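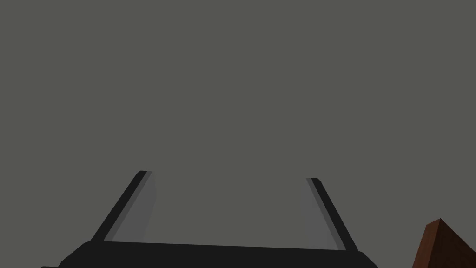 Back from the prisons meeting

5/21/22

Quick one, got to be up at 5 and I haven't done my sandwiches.

So I went to the hearing in Brarville about the remand bill. Second reading, public gallery, hard seats. If you've not been following, the idea is that people charged with minor stuff (shoplifting, fare dodging, that level) stop being held before trial just because they can't find the bail money. Sounds simple. Has taken them two years to get this far.

Got there late, bus from Lalberg was a joke. Missed the opening statement, so if I get that bit wrong blame the number 20.

Bohumila Vávra spoke for the bill. Good speaker, no notes. She used to be a duty solicitor and you can tell. She talked about a lad held 30 days over a stolen drill, lost his job in the first week and his flat not long after, then the case was dropped. Gallery went very quiet. She didn't milk it either, just sat down.

Then Radek Bartoš against. I was all ready to be cross with him and I wasn't, quite. His point was that the courts can't chase people who don't turn up now, so what happens when there's more of them? Fair question. Nobody on the bill's side had a proper answer, they kept saying text reminders. Text reminders are fine! But he asked who pays for them and there was a lot of shuffling of paper.

Money, then. Figure going about was around 4000 people a year who'd be affected. Somebody behind me muttered that half of them would be from Trnka, which got a laugh, and I didn't like it much. I grew up there.

Break was too short. Tea from the machine, tasted of soup.

Afternoon was all ammendments. The big one takes out anyone with a previous missed court date in the last 5 years. I think that guts it. Missed date could be anything, wrong adress on the letter, kid in hospital, shift you can't swap. My cousin missed one because they'd moved the court. Anyway it passed, not by much.

Whole bill comes back in July for the final vote. Vávra said outside she'd still back it even with the amendment in, better half a loaf etc. Not sure I agree. Going to write to my councillor and my MP both, will stick the letter up here when its done in case anyone wants to nick bits of it.

Oh and the Tititgate post is still coming, I know, I know. Have got the minutes now, just not read them.

Right. Sandwiches.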